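Learning to look again: what we got from 900 wrapping episodes

2 June 2026

I said in February that I would write up the wrapping work once we had numbers I trusted. We have them now, so this post is the short version. The longer one is with Blair Gunn for comments and will go up when he has finished with it.

The task is simple to say. A ball is on the table with a sheet of bubble wrap, and the robot has to end up with the ball wrapped. We picked bubble wrap for the plastic because it is awkward. It creases, it catches the light, and once it covers something the colour underneath goes soft and speckled. Our old detector, Macedo, was trained on bare objects and lost the ball as soon as a layer of plastic was over it.

What we tried

The baseline policy, Tulel, takes one look at the table at the start and plans from that. It works well for rigid things. With the sheet it went wrong in a dull and repeatable way: the first fold moved the ball a little, and the second fold was made where the ball used to be.

Yufang Tan suggested a small change. The new policy, Vesora, stops after each contact with the sheet, takes a fresh view from the head camera and works out the ball position again before it moves either hand. It also keeps its last guess and how sure it was, so a bad view through a crease doesn't throw the whole plan out. That is all the method is. There is no new network in it.

We trained both policies on the same 3092 demonstrations, all with two hands. The tape on the table marks the work area, and any episode where a ball left it was scored as a failure. We kept an orange ball with dark seams for most of the work, as it still shows up fairly well through the plastic.

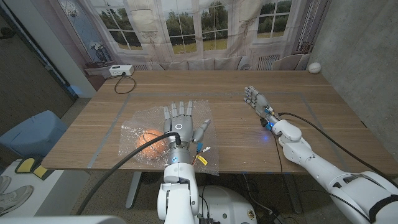

Results

We ran 900 test episodes, 300 for each of three set-ups: Tulel, Vesora without the memory of its last guess, and Vesora complete. The complete version wrapped the ball in 72 per cent of its episodes. Tulel was a long way behind. The version without memory came in between, but closer to Tulel than I had expected, and I had argued for leaving the memory out.

Most of the remaining failures come from the sheet slipping off the fingers during the last fold. Looking again does not help with that. The hands need some sense of grip, and we haven't got one that I would rely on.

The cost is time. Each pause is short, but they add up, and Aria would like us to skip the ones where nothing has moved. I'm working on that next, starting with the first fold.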